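Subject: Re: [munro-kitchens] Repainting over the dark red?
From: Jytte Ingvarsson
Date: 2026-02-20

On the Munro list, Pamberg wrote:
> We have 11 cans of the old Flekosora left and the wall
> still looks patchy after two coats. Do I keep going or
> strip it all back? And does anyone know if Vasow still
> mixes the brick shade?

Oh, please don't strip it! I did that in my hallway in December and I'm still finding flakes in my shoes. Two coats of a red-brown is nothing, those colors are always thin. Mine took 4, and I'd almost given up before the last one went on and it all evened out.

Vasow does still mix it, but you have to give them the number and not the name (it's 749 on my old can, check yours in case they changed it). They wanted 50 up front for the small tub, which I thought was steep, but the match was so close I can't find the edge anymore.

A few things from my own mess, in no special order:

1. Stir all your cans together in one big bucket first. Mine were all slightly different and I only noticed after lunch.

2. Look at it in daylight before you decide anything. I nearly did a whole wall over again one night because of a bad bulb - it was fine in the morning.

3. Think about how much reddish brown you want to live with. Two views with plenty of it:

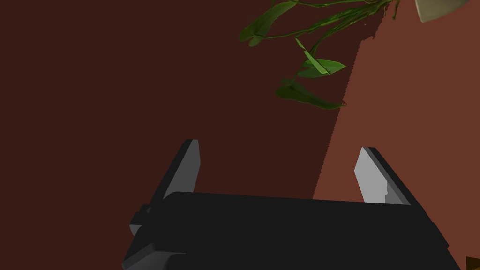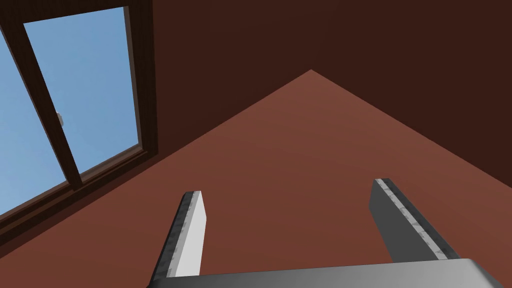 4. Leave the ceiling for last, and buy the long roller handle. My neck says so.

Let us know how coat three goes!

Jytte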